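Cómo sustituir la media suela en un zapato de vira cosida

Procedimiento para zapato de caballero con vira de cuero, relleno de corcho y piso cosido a la vista. No es aplicable a construcciones Blake, a pisos inyectados ni a viras decorativas pegadas. Si hay dudas sobre la construcción, levantar la plantilla interior por el talón: una hilera de puntadas visible en la planta interior indica cosido directo, y el par debe seguir otro procedimiento. 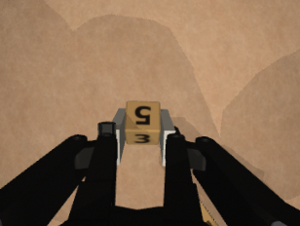
Departamento de Reparación y Acabado, taller de Trujillo

El texto toma como referencia la horma 3402, la más frecuente en los pares que llegan al taller. Para otras hormas cambian la longitud de la pieza y la posición del empalme, y el orden de trabajo se mantiene.

Material

Crupón de suela Wasura, curtición vegetal, sin marcas de fuego ni cicatrices en la zona de flexión.
Adhesivo de contacto Florier y su disolvente.
Pasta de corcho o lámina de corcho de 2 mm.
Hilo de lino encerado para la puntada exterior.
Tinte de cantos, cera dura y cera de acabado.
Clavos de latón para el empalme.

Herramienta

Tenazas de desmontar, cuchilla recta, cuchilla de rebajar, lezna curva, martillo de zapatero, hueso de plegar, lima de media caña, rueda marcadora y hierro de cantos. La costura exterior se hace en la Jevitz de brazo o a mano. Los tiempos de secado son los mismos en los dos casos.

Inspección previa

Retirar los cordones e introducir la horma antes de tocar el piso. Un zapato trabajado sin horma pierde la línea de la puntera y después no asienta bien la suela nueva. Si no se dispone de la horma original, usar una de la misma talla y ancho y ajustar el empeine con recortes de piel, nunca con cartón.

Revisar la vira en todo su recorrido. Doblarla ligeramente hacia arriba con el pulgar y observar los agujeros de la costura anterior. Si entre agujeros aparecen grietas que llegan al borde, la vira no admite otra costura y hay que sustituirla, al menos en el tramo afectado. Una grieta superficial en la flor que no atraviesa el espesor se puede aceptar. Anotar en la ficha el estado de la vira, el del cerco del talón y cualquier deformación del enfranque. La ficha se rellena antes de desmontar.

Desmontaje

1. Marcar con lápiz plateado la línea de empalme en el enfranque, perpendicular al eje del zapato. En la horma 3402 la línea queda a 165 mm de la puntera, medidos por el centro del piso.

2. Cortar la costura exterior. Entrar con la cuchilla entre vira y suela por el lado interior y avanzar hacia la puntera con la hoja apoyada en la suela. Si la hoja se desvía, que sea siempre hacia la pieza que se va a desechar.

3. Hacer un corte en bisel sobre la línea de empalme. El bisel se inclina hacia el talón, de modo que la parte conservada quede debajo de la nueva. La profundidad se controla por pasadas cortas; conviene parar en cuanto asome el corcho.

4. Levantar la suela vieja con las tenazas desde la puntera. Tirar de forma continua y con ángulo bajo. Los restos de adhesivo se ablandan con disolvente, aplicado con trapo y sin empapar la vira.

5. Extraer los cabos de hilo uno por uno. Los que se quedan dentro del agujero desvían la lezna en la costura nueva.

Relleno

El corcho viejo se retira entero si está desmenuzado o si la huella del antepié tiene escalones. Cuando está compacto basta con nivelar. Raspar la cavidad hasta dejar limpia la planta interior, sin tocar el cerco, y comprobar con el dedo que no hay cabezas de clavo ni nudos de la costura de vira sobresaliendo.

Aplicar la pasta en dos capas, presionando con el hueso desde el centro hacia los lados. La superficie final debe quedar enrasada con la vira y con un ligero abombado en el centro del antepié. Un relleno alto separa la suela del borde y abre la costura; uno bajo produce una suela hueca que suena al pisar. Con lámina, pegar, recortar al contorno de la cavidad y achaflanar el perímetro con la cuchilla de rebajar.

Dejar secar con la horma puesta. Después, lijar a mano con grano medio y retirar el polvo con cepillo.

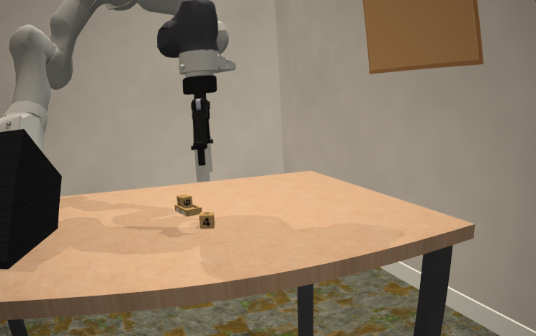
Brazo con la pinza cerrada sobre la mesa de madera

Preparación de la media suela

Cortar la pieza con el eje de la suela paralelo a la línea del lomo del crupón. Las dos piezas del par se sacan de zonas simétricas, para que el desgaste y la flexión sean iguales. Dejar un margen de corte en todo el contorno y otro mayor en el empalme.

Sumergir la suela en agua limpia hasta que dejen de salir burbujas. Escurrir, envolver en papel de embalar y dejar en reposo 11 horas. El cuero está en su punto cuando ha recuperado casi el color seco en superficie y al doblarlo sigue cediendo sin marcar. Si gotea al golpearlo, está demasiado húmedo y el adhesivo no agarra.

Batir el cuero con el martillo sobre la piedra, por el lado de la carne, del centro hacia el borde. Los golpes se solapan y son de intensidad constante. Rebajar luego el extremo del empalme con el mismo ángulo que se dio al bisel del zapato. Presentar la pieza en seco y corregir hasta que las dos superficies coincidan sin luz entre ellas.

Pegado

Cardar el lado de la carne de la suela y la cara inferior de la vira. Limpiar el polvo. Extender el Florier en capa fina en las dos caras, incluido el bisel, y esperar a que no se adhiera al dorso del dedo. Sobre vira muy seca o muy porosa, dar una segunda mano cuando la primera haya perdido el brillo.

La suela se coloca empezando por la puntera. Centrar, bajar hacia el enfranque sin estirar y cerrar en último lugar el empalme. No hay posibilidad de rectificar después del primer contacto, así que las marcas de centro deben estar hechas antes en ambas piezas. Martillar de dentro hacia fuera y repasar el borde con el hueso.

Poner los clavos de latón en el empalme, en una sola fila y con la misma separación. La punta debe remachar en la planta interior sin asomar. Pasar la mano por dentro al retirar la horma; cualquier punta que se note se rebate.

Recorte y hendido

Recortar el sobrante con la cuchilla vertical, dejando una pestaña mínima respecto a la vira que se eliminará con la lima. Trazar la línea de costura por la cara del piso, paralela al canto, y abrir la hendidura. En nuestro taller se trabaja con hendido cerrado: se levanta un labio de cuero, se cose en el fondo y se vuelve a pegar. Funmilayo Iyamu prefiere el canal abierto en calzado de campo y así se hace en los pares que ella revisa; en ese caso se omite el pegado del labio y se encera la puntada a fondo.

El labio se levanta con el cuero aún húmedo. Si se ha secado, humedecer con esponja solo la zona del canal.

Costura

A máquina: ajustar la Jevitz al paso de los agujeros de la vira original. Hacer una prueba sobre un retal del mismo espesor y comprobar que el nudo queda dentro del cuero y no en superficie. Tensar el hilo inferior antes que el superior. Empezar por el lado interior, a la altura del empalme, y terminar en el exterior sin detener la máquina en la curva de la puntera.

A mano: perforar con la lezna agujero por agujero y coser con dos agujas en puntada de guarnicionero. La lezna entra por la vira, por el agujero antiguo, y sale en el fondo del canal. Mantener siempre el mismo orden de cruce; cuando se altera, la puntada cambia de inclinación y se ve desde arriba. Rematar con tres puntadas hacia atrás.

Reutilizar los agujeros antiguos es obligatorio en la tercera reparación y recomendable en las anteriores. Abrir una línea nueva junto a la vieja deja la vira recortada como un sello de correos.

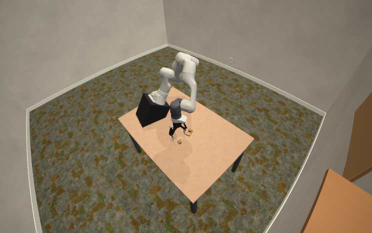
Una vez rematada la costura, limpiar el canal, aplicar una línea de adhesivo bajo el labio, esperar y cerrar con el hueso. Frotar con presión hasta que la junta no se distinga al tacto. Golpear después la vira por arriba con el martillo de bola, con un trozo de piel interpuesto, y marcar la puntada con la rueda caliente.

Cantos y piso

Limar el canto en sentido longitudinal, uniendo vira y suela en un solo plano. Continuar con vidrio o con cuchilla de raspar y acabar con lija fina. Humedecer, dejar que suba la fibra y lijar otra vez. El tinte se da con el canto seco, en dos manos. Con el hierro templado se extiende la cera dura; si la cera humea, el hierro está pasado de temperatura y hay que dejarlo enfriar antes de seguir.

El piso se lija con grano decreciente. El enfranque conservado suele tener un tono más oscuro que la pieza nueva. Se iguala con tinte diluido aplicado desde el empalme hacia el talón, o se tiñe el enfranque completo en negro si el cliente lo ha pedido así en la ficha.

Comprobaciones antes de entregar

Empalme sin escalón al pasar la uña en los dos sentidos.
Puntada continua, sin saltos en la puntera.
Canto del mismo grosor en los dos zapatos, medido en la zona más ancha.
Interior sin puntas ni restos de adhesivo.
Apoyo correcto sobre superficie plana: tacón y antepié en contacto, puntera levantada según la horma.

La horma se retira cuando el piso está completamente seco, nunca el mismo día de la costura. Si al sacarla el zapato se abre por la boca, volver a montar y prolongar el secado.

Defectos frecuentes

Suela que cruje al flexionar. Suele venir de un pegado incompleto en el centro o de un relleno suelto. No tiene arreglo sin desmontar.

Labio del canal levantado tras los primeros usos. Adhesivo aplicado con el cuero demasiado húmedo. Se seca, se carda el interior del labio y se vuelve a pegar.

Vira ondulada. Exceso de tensión del hilo. En julio y agosto el cuero se seca antes en el banco y el efecto se nota más; Kelly Batista baja un punto la tensión de la máquina en esos meses y trabaja con las suelas envueltas hasta el momento de pegarlas.

Manchas negras en el piso recién lijado. Contacto del cuero húmedo con hierro. Se tratan con una solución débil de ácido oxálico, usando guantes, y se aclaran con agua abundante antes de encerar.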